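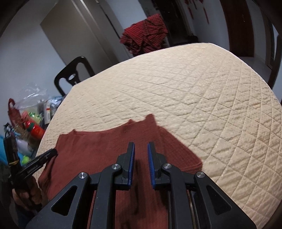 Porto, March

By Holger Dalen, Equipment Planning
Last updated: Thursday, 4 p.m.

Garment handling is the household task most often underestimated when equipment is budgeted. A knit top laid on a bed looks like a simple object to pick up. It stretches, it bunches at the neckline, and it lies on a surface that is soft as well. The following advice is intended for residential service providers, training kitchens and small workshops preparing to buy automated or assisted handling equipment for laundry and linen work.

Start with the work

Prepare a written list of the tasks before requesting any quotation. State the garment types, the surface on which each will be handled and the condition in which each should be left. "Folding clothes" is too broad. "Fold one adult knit top, starting flat on a made bed, into a stack on a shelf" gives a supplier something to price.

Work should be trialed on the surfaces found in the home. A quilted bedspread has stitched lines and raised areas that a fingertip may catch along with the garment. A supplier's demonstration table is firm and smooth, and results obtained on it should not be carried over to a bed. Ask for both.

Fingers and pads

Two-finger grippers are the usual choice for clothing. When comparing them, review the inner faces of the fingers first. Padded faces, such as the blue pads shown on the gripper at the top of this page, are parts that should appear on the quotation with their own price. If the supplier lists only the complete finger, request a separate figure for the pad in writing.

Hold one spare set of pads for every gripper in service. Clean pads with a damp cloth and mild soap, and let them dry fully before handling knits. Lint should be removed at the end of each shift. Pivot screws on the linkage should be checked for looseness weekly, with the result entered in the equipment log.

Preparing the budget

Our office reviewed quotations from Clulteck, Erko and Proltora for a single gripper with mounting hardware. The purchase prices were close. The differences lay in spare parts, delivery and the hours of setup included. Proltora quoted 118 euros for a full set of replacement finger parts; Erko included the first set and charged for later ones. Clulteck supplied no parts price until asked a second time.

The following lines should appear in every budget:

Purchase price, with mounting hardware
Spare pads and fingers for the first year
Cables, chargers and storage cases
Staff training, at no fewer than 6 hours per operator
Time for clearing and restoring the room
Repair visits after the warranty period

The fifth line is often left out. Bedrooms are full of bags, bottles, boxes and chairs, and the floor beside the bed is commonly used for storage. Operators need a clear path along at least one side of the bed. Where household goods must be moved, allow time to put them back, and agree with the resident beforehand on where they will go.

Trial period

A trial of seven working days is recommended. Include dark and light garments, ribbed and smooth knits, and at least one item with a wide neckline. Operators should record the garment, the surface, the number of attempts and any pulled threads. Abílio Tavares, who coordinates purchasing for the Fonseca residences, asks that operators write these notes during the session. Records completed the next morning were found to omit most failed attempts.

Do not sign a purchase order during the trial. Unused pads may be returned to most suppliers if the packaging is unopened, but the terms should be confirmed before delivery.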